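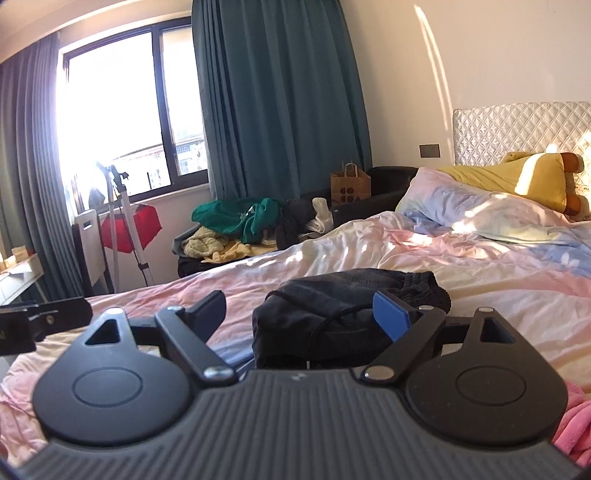
Review: the Skomari haversack kit, for Napoleonic infantry impressions

I bought this kit in July, after my old haversack had lost its second strap. Our group portrays a Portuguese line company of the Peninsular War, and we are strict about what hangs from the shoulder. The kit is sold as unfinished linen pieces, already cut, with thread, three buttons and a leaflet of instructions. I paid 27 dollars plus shipping. A finished bag from Carvalho costs more than double, so I wanted to know if the difference in price is fair.

The linen is the best part. It is heavy and a little uneven, with small knots in the yarn, and it takes a crease well. I washed one of the pieces before sewing and it became shorter by the width of a finger, so please wash all of them together or the flap will not match the body. The leaflet does not mention washing at all. The thread is linen too, but it is not waxed. I had beeswax at home from another work. If you do not have any, buy a small block at the same time, for the dry thread begins to split after two or three seams.

The buttons disappointed me. They are bone, and the color is right, but they have four holes and the edges are very regular. For our period I prefer a plain one-hole bone disc covered with cloth, or a simple pewter button. I changed them. One person in our company kept hers and from two steps away I could not see the problem, so this depends on how close your public comes.

Sewing by hand took me 8 evenings. I am slow, and I made the flat felled seams on the inside, where few people will ever look. The leaflet explains this seam with one drawing that I did not understand. Olga Cordeiro, who makes most of our shirts, showed it to me in five minutes at the kitchen table. A beginner without such a friend should practice on an old sheet first.

I carried the finished bag at the Sirnville weekend, with bread, cheese, a tin cup, my knife and a spare pair of stockings. It rained on the first night. The bread was damp in the morning, as it must have been for the original soldiers. The strap did not stretch in a way that troubled me, but it is cut long, for a tall man, and I had to shorten it by a good hand. Leave the strap for last and try it on over your coat and cartridge box. I did this in the wrong order and had to open the seam again.

I also looked at the Fletau kit, which another member has. The pieces in that one are cut more exactly, and the instructions have photographs. The cloth is much thinner, though, and very white. I would choose it for a child's bag or for somebody who needs to be ready by next month.

For me the Skomari kit is worth the money if you already sew a little and can replace the buttons. I would like a better leaflet, and a shorter strap as an option when ordering. I have ordered a second one for my brother, and this time I will wash everything first.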